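标题：家务机器人到底卡在哪一步？从“拿起一只空筐”说起

版块：自动化与机器人 > 应用讨论
发表于 2018年7月30日

楼主 沉头螺钉
上一个帖子里有人说，再等两年，家里收衣服、收玩具的活就可以交给机器了。我的看法比较保守，单独开一帖，把范围收窄一点，不然又会吵成“AI能不能取代人”。

先定义问题。我说的家务不包括扫地机那一类。扫地机的任务空间是二维的，碰撞代价低，漏扫一块没有后果。我说的是要“拿”的活：拿筐、拿盘子、拿衣服、开柜门。车间里的对应物是周转筐、料盒、托盘。两边的难点高度重合，区别在于车间可以改环境，家里不行。

我的判断：单个动作大多数已经能做，连续做一下午没有人看着，还不行。欢迎反驳，请带条件，不要只带视频链接。

2楼 pid_没调好
同意前半句，后半句要看你怎么定义“行”。我们厂去年12月上的Drosier上下料单元，料盒搬运就是无人值守，一个班12小时，中间只有换型的时候有人过去。料盒是塑料的，和家用收纳筐没有本质区别。

楼主 沉头螺钉
回复2楼：你们的料盒有定位销吗？来料方向固定吗？

2楼 pid_没调好
回复楼主：有定位槽，方向固定。但这恰恰是工程手段，不能因为用了工装就说机器不会干。

3楼 灰度共生矩阵
做视觉的，说一下感知这头。筐类物体对深度相机很不友好，原因有三条，按我遇到的频率排：
壁是半透明的，结构光打上去一部分穿过去，一部分在内部散射，深度图上筐壁要么缺一片，要么往后漂。
壁上全是通风孔，孔的尺寸接近相机的横向分辨率，边缘点云会混进背景点，上沿的直线拟合容易跑偏。
大面积同色，缺纹理，双目匹配只能靠孔的阵列，而孔是周期排列的，错配一个周期很常见。
人觉得最显眼的颜色，对深度没有任何帮助。RGB分割倒是好做，但分割出来只告诉你筐在哪儿，抓取要的是筐沿在哪儿，精度要求差一个量级。

4楼 半闭环
3楼说的我信，但是为什么一定要用深度？筐沿抓取可以在腕部视角下做视觉伺服，把筐沿对到两指中间，然后闭合。误差在图像里看，不需要绝对深度。

3楼 灰度共生矩阵
回复4楼：近距离伺服的问题是视野。离得越近，筐沿占的画面越大，参考特征越少，还会虚焦。离远了又看不清指尖和筐沿的相对位置。所以一般还要配一台外部固定相机，而外部相机碰到筐这种东西，遮挡又是个麻烦。贴几张，塑料筐，腕部和外部视角都有。

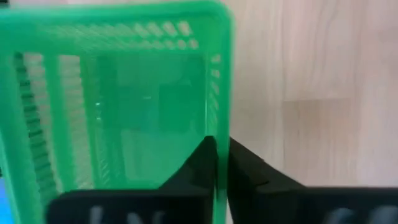
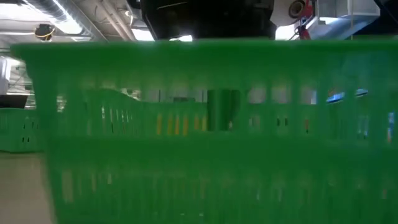
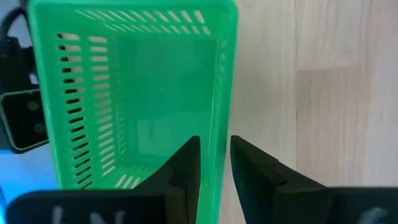
4楼 半闭环
虚焦可以换镜头，定焦近摄加补光，成本很低。遮挡我承认，但外部相机只需要参与粗定位，最后几厘米交给腕部。分工清楚的话，两边的缺点不会叠加。

3楼 灰度共生矩阵
回复4楼：切换点怎么选？粗定位给的位姿误差如果大于腕部相机的捕获范围，切过去以后看到的可能是另一条边。筐有四条上沿，近处看长得差不多。再加上相邻摆放同款同色的筐，分割结果会连成一片，实例都分不开。

5楼 老鹰抓小件
讲讲夹持。筐沿是个被低估的抓取对象。优点：有明确的夹持面，厚度小，两指平行夹爪的行程够用。缺点是薄壁受力会变形，夹紧力小了，抬起来筐绕夹持点转；夹紧力大了，壁往里弯，松开的时候弹一下，落点就偏。
空筐还好。装了东西以后重心在哪儿，夹爪不知道。单臂夹一侧边沿，力矩全压在指面摩擦上。我算过一个装毛巾的中号筐，静态都勉强，一加速就滑。换双臂夹对边，力矩问题解决，同步问题进来。
所以“会拿空筐”和“会拿筐”是两个任务，宣传视频里基本只有第一个。

6楼 不锈钢饭盒
外行问一句，为什么不直接把筐改成带把手的？或者贴个二维码？我家里的收纳盒，多花几块钱买带标记的，完全可以接受。

楼主 沉头螺钉
回复6楼：这个问题不外行，物流行业就是这么做的。但家里有多少种东西，你得给每一种都贴。贴完还有衣服，衣服上贴在哪儿？

6楼 不锈钢饭盒
回复楼主：我不要求它收衣服。它能把玩具筐从客厅挪到柜子里，我就愿意付钱。你们总是拿最难的那个任务来否定所有任务。

7楼 Sonholm用户
支持6楼。我们实验室用的是Sonholm的协作臂加平行夹爪，固定工位，筐随意摆放，角度不限制。连着抓了77次，失败2次，都是指尖压到筐沿顶面触发力保护停机，没有摔筐，也没有夹坏。条件说全：空筐，木色台面，室内灯光，单臂。这个水平离家用没有你们说的那么远。

5楼 老鹰抓小件
回复7楼：停机以后谁去复位？

7楼 Sonholm用户
人去按。自动恢复没做，还在写。

5楼 老鹰抓小件
那就是楼主说的“没有人看着还不行”。家里触发一次保护停机，用户不会去看示教器，他会打客服电话。

2楼 pid_没调好
插一句，异常恢复在产线上也是大头。Drosier那套，正常流程的程序很短，剩下的全是异常分支。报警代码手册比操作手册厚。家用如果要做，工作量主要也在这里，和抓取算法关系不大。

8楼 磁滞回线
我反对整个讨论的前提。你们默认机器要像人一样用两根手指去捏筐沿。为什么不从底下托？叉式末端插到筐底，抬起，力矩、变形、滑移全没有了。Rawashdeh那篇讲货箱搬运的内部报告就是这个思路，我在前公司看过，结构很简单。

4楼 半闭环
回复8楼：筐直接放在台面上，底下没有缝，叉子插不进去。你要么先翘起一边，要么要求筐底带脚。又回到改环境了。

8楼 磁滞回线
回复4楼：翘起一边只需要一个推或者勾的动作，对精度的要求比夹筐沿低得多。

5楼 老鹰抓小件
翘的时候筐会往前跑，台面越光跑得越远。另一侧要有挡。挡在哪儿，谁来挡，又是一只手。

8楼 磁滞回线
可以靠墙推。人也是这么干的。

3楼 灰度共生矩阵
靠墙这个我觉得可以试，利用环境约束的论文不少，落地的少，主要是墙的位置也要感知，而且要敢碰。多数协作臂的默认力阈值设得很保守，碰墙就停。

9楼 刚路过
Ovley不是说明年要出家用的移动抓取平台吗？参数表上写负载够，续航够，价格没写。

楼主 沉头螺钉
回复9楼：参数表看过。没有写抓取成功率，没有写测试物体清单，也没有写恢复策略。负载和续航是最容易写的两项。等实物。

6楼 不锈钢饭盒
那我换个问法。如果限定空筐、限定三四种型号、限定地面平整，价格做到一台洗衣机，你们觉得几年？

4楼 半闭环
技术上现在就可以。价格做不到。臂本体的减速器和关节力矩传感器占了大头，降不下来。

5楼 老鹰抓小件
不认同“现在就可以”。限定了空筐，用户第一天就会往里面放东西。产品不能靠用户守规矩。

4楼 半闭环
那就加称重，超了拒绝执行。

5楼 老鹰抓小件
称重要先抬起来。抬起来才知道超了，这时候筐已经歪了，里面的东西已经在地上了。

4楼 半闭环
先抬几毫米，看腕部力矩，不对就放下。这个动作工业上很成熟。

5楼 老鹰抓小件
几毫米的抬升量，薄壁的弹性变形可能就吃掉了，筐底根本没离开台面，你读到的力矩没有意义。我建议你拿个软一点的筐试一下。

4楼 半闭环
行，我手边有一只，壁厚没量过，周末用腕部六维力测一组，抬升量从小往大加，数据贴上来。

7楼 Sonholm用户
回复4楼：测的时候顺便记一下夹紧力，我们这边没有软筐的数据。另外指面材料写清楚，光面和贴胶皮差别很大，放在一起没法比。

楼主 沉头螺钉
可以。测试条件建议统一：空筐一组，装载一组，装载重量自己称；夹长边中点和靠近转角各做一遍，转角刚度高，结果应该差不少。失败的判定也先说好，滑移、歪斜、保护停机分开记，不要合成一个成功率。数据贴本帖，不另外开楼。

2楼 pid_没调好
我可以用产线淘汰的料盒跟一组，壁比家用的厚，当对照。要等换型停机才有空，晚几天。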